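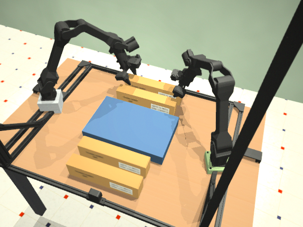

Limier Two-Arm Packing Table

The Limier is a shared packing table for shops that ship long, narrow cartons all day and would like their people to do less lifting. It comes from Fatard as a complete bench: two arms, two grippers, the framed table and the Flarach planning software, so you can rehearse a job on screen before anything moves on your floor.

We love this table, and a lot of that comes from watching it settle in at Nyarko, a parts shipper with 22 people on the packing floor. Zuweira Fiadzo runs the day shift there. Before the Limier came in, her packers turned and lined up every carton by hand, and by 2 in the afternoon people were trading places just to rest their shoulders. Now the arms do the shifting, and the packers check orders, handle returns and deal with the odd sizes (there are always odd sizes!).

"I was worried they'd feel pushed aside," she told us. "By March they were asking to learn the layout screen."

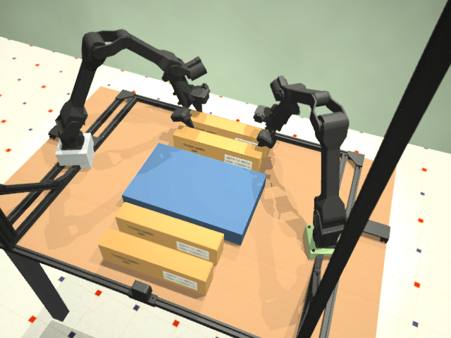
Learning that layout screen takes a morning for most people. You place the cartons where you want them, set a path for each arm and run the job through as many times as you like. Lutz Reinholz, who trains new customers for us, tells packers to start with the labels. With every white label near the right end of its box, it's easy to spot one that has been turned around, and the people who pack for a living usually see that faster than our engineers do.

What's included

Two black arms with grippers, mounted on opposite sides
Table with wood surface and black aluminum frame
Flarach software, 4 user seats
Two days of training on your own floor, split between shifts if you prefer

Changeover from one carton size to another takes about 75 seconds once the layout is saved. Extra grippers and replacement table tops can be ordered separately, and training for new hires can be booked for any Monday.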